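Little Satellite Edon Sends Home Its First Lake Pictures

Edon is awake, pointed the right way and taking pictures. The small lake-watching satellite built by the Prillcombe student space program passed its first imaging test on Sunday, and the pictures that came down are sharper than anyone on the team had dared to hope for.

The first full image shows a chain of mountain lakes under a nearly cloudless sky. One is a deep, even blue. Its neighbor, fed by a glacier, is the milky turquoise that comes from rock ground down to a fine powder. A third has a green swirl curling out from its southern shore, which is exactly the kind of thing Edon was sent up to look for.

"I had the file open before it had finished loading, so it came in as stripes," said Sihan Xue, the mission's science lead. "First stripe, cloud. Second stripe, mountain. Then this swirl appeared and I started yelling. You could see where the stream comes in! I have stood on that shore." 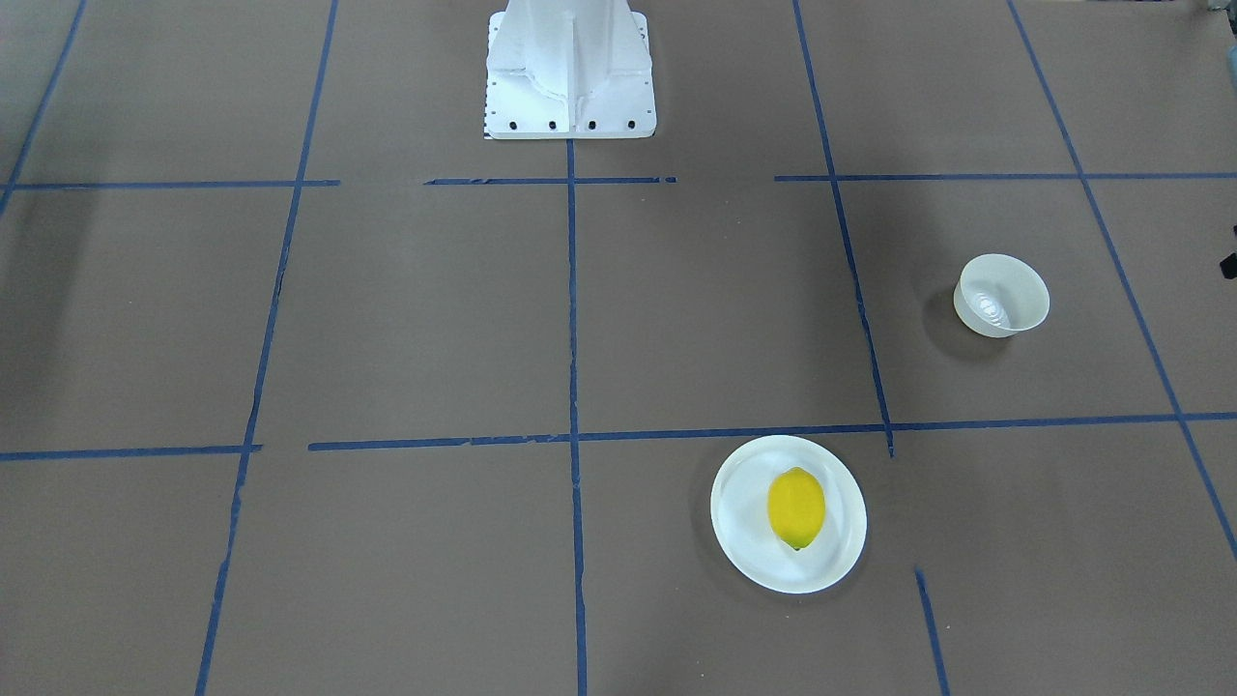 White robot base on a work surface marked off with blue tape.

Edon is about the size of a loaf of bread and carries a single camera that sees in visible and near-infrared light. Near-infrared matters for this work: clear water soaks it up and looks almost black, while floating algae bounce it back and show up bright. Put the two kinds of light together and a bloom that would look like a faint smudge to the eye becomes easy to trace.

Each pixel covers a square of ground 30 meters on a side. That won't pick out a rowboat, but it is fine enough to follow the edge of a bloom in a lake that bigger, coarser ocean-watching instruments tend to skip over. Small lakes are the whole point of the mission. Many of them are sampled by hand only a few times a year, if at all, and a bloom can come and go between visits.

The team has picked 100 lakes to follow through the first season. The list mixes drinking-water reservoirs, swimming lakes, a handful of high glacier-fed lakes and a few shallow prairie lakes that change color so quickly that Xue calls them "the mood rings." Edon's orbit brings it over every lake on the list in mid-morning, when the sun is high enough to light the water well and, with luck, before the afternoon clouds build up.

A nervous start

Things did not look quite so cheerful right after launch. Edon came out of its dispenser tumbling faster than planned, and its first radio passes were short and full of gaps. The ground station at Xiong caught a few scraps of battery and temperature data and then lost the signal behind the hills.

Guilan Fan, who runs flight operations, kept the team on night shifts until the tumbling was under control. Edon steadies itself with small electromagnets that push against Earth's magnetic field. It is a gentle way to steer, and it takes patience – each orbit shaves off a bit more of the spin. By the time the satellite was turning slowly enough to switch on its star tracker, the operators had gone through every board game in the building.

"The star tracker found its stars on the first try," Fan said. "We have a recording of the room when that line came up on the screen. It is mostly chairs falling over."
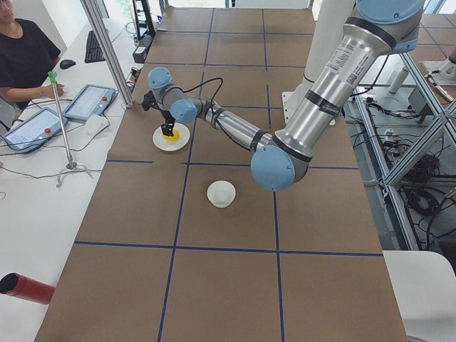
A two-finger gripper closed on a small yellow object over a white plate.

After that came a week of checks on the power system, the heaters and the camera cover, which opened on command. The first test shots were of plain desert and open ocean, chosen because their brightness is well known and makes a good yardstick. The lakes came next, and by then the camera was performing well enough that the team moved the imaging test forward by several days.

There are still things to sort out. The images have a slight brightness step down one side, which the team believes comes from stray sunlight getting into the lens hood. Fan's group will try tilting the satellite a little during the next set of passes to see whether the step moves. If it does, it can be corrected in software on the ground.

Getting the data down is the other puzzle. Edon can take many more pictures than its radio can send during a single pass over Xiong, so it has to be choosy. A small program on board checks each image for cloud and throws away the ones that are mostly white. So far it has been a bit too strict and has mistaken a salt flat and at least one snowy ridge for clouds. A gentler version is being tested now and should be sent up in July.

Pictures for everyone

All of the images will be free to use. Trarnorix, the mapping cooperative that is hosting the archive, plans to post each one the day after it comes down, with the lakes already outlined and a simple color scale alongside. People who just want to look can zoom in on the lake nearest to them, and anyone who wants the raw numbers can download those too.

Xue is especially keen to hear from people on the ground. A satellite can show that a lake has turned green, but a person on the dock with a jar can say what kind of green it is. The archive will have a page where swimmers, anglers and school groups can add a note about water color and clarity, matched to the closest Edon pass. 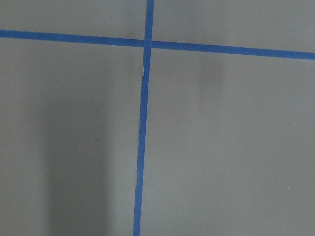

What comes next

Routine imaging begins once the new cloud program is on board. The first lakes on the schedule are the glacier-fed ones, which are free of ice for only a short time and can shift from gray to turquoise as the melt season gets going.

The team also wants to point Edon at a few river mouths, where muddy plumes after heavy rain make wonderful shapes from orbit. That was never part of the original plan, but the camera is good and there is room on the schedule. Xue already has a favorite delta picked out, and Fan has agreed to give her one pass.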